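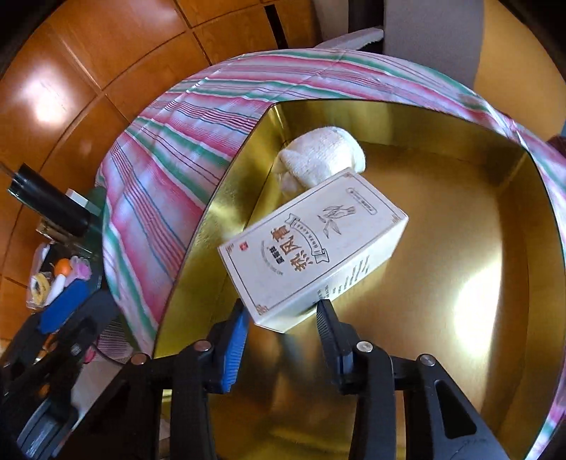 White box, gold-lined tub. The Jollow doing small-item pickups.

I've had the Jollow hand-held gripper for most of October now, on the rental plan from Masico. It costs 330 a month with the fingers, the pads and the upload account included. You can also buy the thing outright, but I wanted to see how it held up before spending that kind of money.

The idea is simple enough. You hold the gripper, you pick things up and put them down, and the recordings go off to be turned into training data for an arm. I do this from Civcombe, in the evenings mostly, and Lunde buys the recordings if they pass review. So my interest is in whether the tool lets me get through a session without a lot of failed takes.

Setup took 17 minutes the first time. The printed guide is short and skips the calibration step, which you have to find on the Masico help page. After that it's quick. Turn it on, wait for the tone, open and close the fingers all the way, and start.

The blue pads are the best part. They are textured, and they hold coated cardboard better than the smooth ones I had on my last gripper. A small box with a flat side is about the easiest thing you can give it. You don't even have to come at it straight. If one pad lands lower than the other the box tips over a bit, but it stays put, and reviewers have accepted those takes as long as the box ends up where the task says.

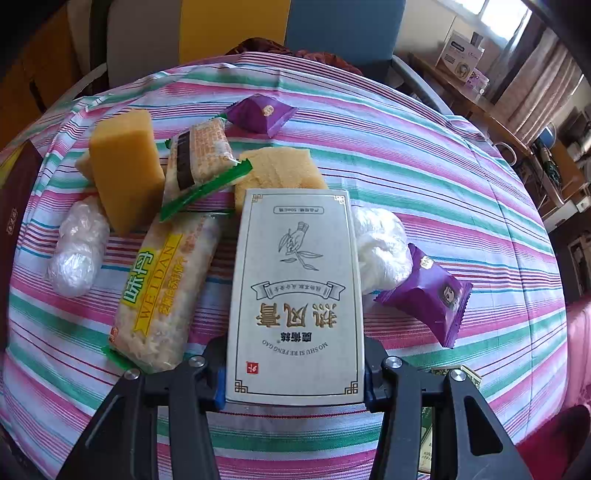 Soft packaging is harder. Puffed rice snacks in clear wrappers need a light squeeze, and the trigger doesn't give you much feel in the first part of its travel. I crushed a few before I got used to it. Sachets are fine if you take them by the sealed end. Plastic bags I still get wrong.

The fingers are wide at the base, so a crowded table slows you down. You go to pick up one thing and nudge its neighbor. Narrower fingers are listed as an extra, but they were out of stock when I asked. Solveig Lindholm at Masico answered my email the same afternoon and put me on the list – no date yet.

So far I have 223 accepted recordings. The rejected ones were nearly all my own fault, usually a hand in the way or a pickup started too early. I did lose 3 to a dropped connection, and I'd like to see the app save a local copy by default. There is a setting for it under Storage. Turn it on.

I'm keeping the rental for another month. If the narrow fingers arrive I'll run the same tasks with them and post the numbers.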